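We use cookies to improve your visit. Accept / Manage settings

Can a bent front subframe be straightened?

My hatchback hit a kerb at low speed. The garage in Udton says the front subframe is 4 mm out on the left and wants to fit a new one. Can it be pulled back, or is it too hard a steel?

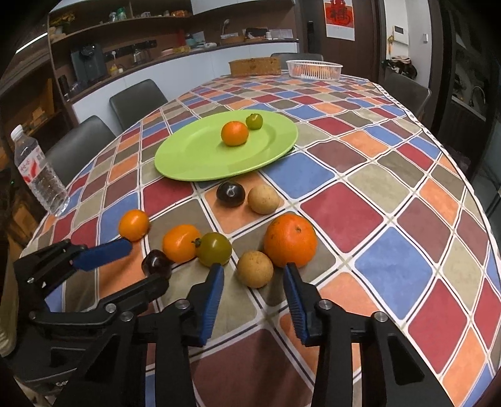
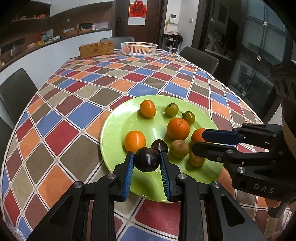

Replace it, in my view. Check the repair manual for your model first, as many makers don't allow heat or pulling on high-strength parts. Ask for new bolts too, and a full alignment printout afterwards.

Second answer
had mine pulled at Engebretsen in August, took 60 minutes, drives fine. older car though, plain mild steel

Third answer
Try a breaker for a used one. Get it measured before it goes on.

Related questions
Noise from front wheel after pothole
Jesarham body shops: who does aluminium?
Is a repaired sill an MOT fail?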